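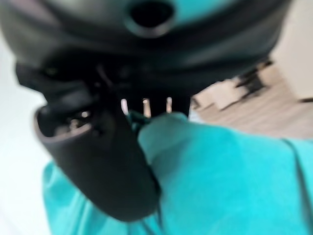 How long does a person have to keep somebody else's accordion before it becomes theirs?

Apolinar Galindo's answer, which he gave to anyone who stopped at his counter, was that it depended on whether you had learned to play it.

He had been minding the accordion for 51 months when this story begins, and he had not learned to play it. He had learned one half of one waltz. It had come to him from the widow Guerra, who lived over the bakery in Wandon and who had left it at his repair shop one evening in May with a wheeze in the bellows and two keys that stuck. She said she would be back for it when the weather turned. Then her sister took ill down on the coast, and the widow packed a bag and went, and the weather turned a good many times after that without her.

Apolinar fixed the bellows the same week. He was a careful man and he didn't like a job sitting around. He patched the corner where the cloth had worn through, cleaned the keys, wrote out a ticket for 58 dollars and pinned it to the strap. After that he put the accordion on the shelf behind the counter, between the clock that belonged to the school and a box of zippers, and there it stayed.

Now, a shelf in a repair shop is a sort of waiting room, and you get to know who's in it. He dusted the accordion on slow mornings. He moved it away from the window in summer so the wax wouldn't go soft, and away from the stovepipe in winter for the same reason. His granddaughter Zonia, who was nine then and came by after school to eat crackers and ask questions, wanted to know why he didn't sell it.

"It has a ticket on it," he said.

"The ticket's yellow, Grandpa."

"It's still a ticket."

She thought this over for the length of a cracker. Then she asked if the ticket said anything about not playing it, and he had to admit that it did not.

So that was how it started. They took it down that same afternoon, and Zonia held it on her lap with her chin just clearing the top, and the first sound it made brought the dog out from under the bench – an old brown dog named Trulik who had not hurried for anything in years. The second sound sent him back again. Apolinar laughed until he had to take his glasses off and wipe them on his shirt.

She was bad at it for a whole winter, the way everybody is bad at the accordion for a winter. She was less bad in the spring. A man who came in about a toaster stood and listened to her with his hat in his hand, then told her she was squeezing when she ought to be breathing, and showed her with his arms in the air what he meant. She never saw him again after he picked up the toaster, but she used what he'd told her for the rest of her life. Apolinar, meanwhile, worked away at his half a waltz after closing time, when only Trulik was there to mind, and he got it to where it could be recognized by a person who already knew which waltz it was.

The widow Guerra came back in September. She walked in at ten past four with a paper sack of lemons from her sister's tree, looking smaller than he remembered and very brown, and said she was sorry to have been so long about it, and did he by any chance still have her late husband's accordion?

Well, he did. It just wasn't on the shelf. It was in the back room, where Zonia, who was thirteen by now and all elbows, was in the middle of a polka and had not heard the bell over the door.

The widow put the lemons down on the counter. Apolinar began to explain about the ticket, and how it had said nothing one way or the other, and how the bellows really do better with a little use, and she put up one hand to hush him. They stood there, the two of them, until the polka was over. Then there was a pause in the back room, and some pages turning, and the waltz began – the same one, both halves.

"He never could get through the second part," the widow said. "He'd play up to there and go make coffee."

Apolinar said that he knew exactly the place she meant.

She paid him the 58 dollars. He tried to wave it off and she would not have it, and she counted it out on the counter in fives and ones and took the yellow ticket off him and folded it into her purse. She asked for a receipt, too. Then she said she had no room in the apartment for anything that size, what with the boxes she was bringing home, and she wondered if he'd be willing to keep it on the shelf for her a while longer. She might stop in to look at it, she said. Maybe at four or so, if that was when it was generally taken down.

He wrote her a new ticket. He left the price off and pinned it to the strap, and he went in back to tell Zonia to put the kettle on and find a knife for the lemons.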